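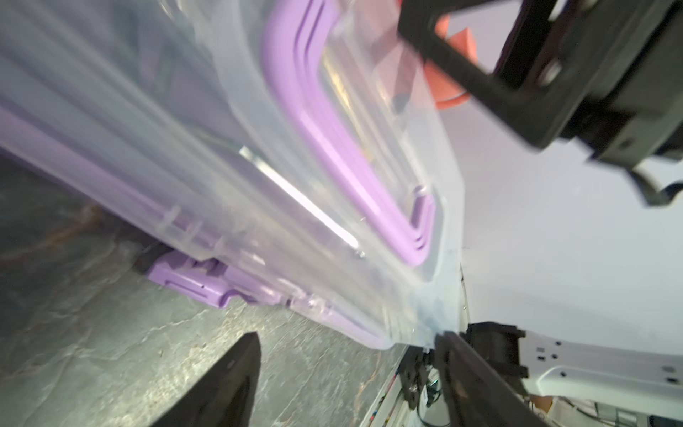

Sorting the hand tools by box

September 15, 2020

The clear bin has a purple latch clip and a wide purple handle. Contents show through the sides as blurred shapes, so it gets a label anyway.

Screwdrivers and tape measures now share a box. The white one has a clear tray that lifts above the lower compartment: tapes on top, orange-and-black handles below. The pink one takes the overflow.

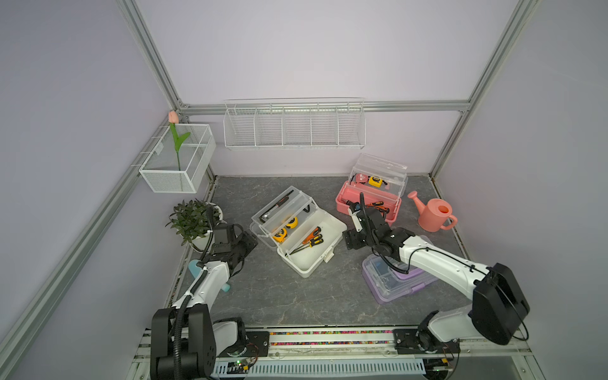 Intarasuk
Author, Jemham workshop notes

The five-compartment wire shelf stays empty until November.

Contact | © 2020 Jemham | Back to top

This site uses cookies.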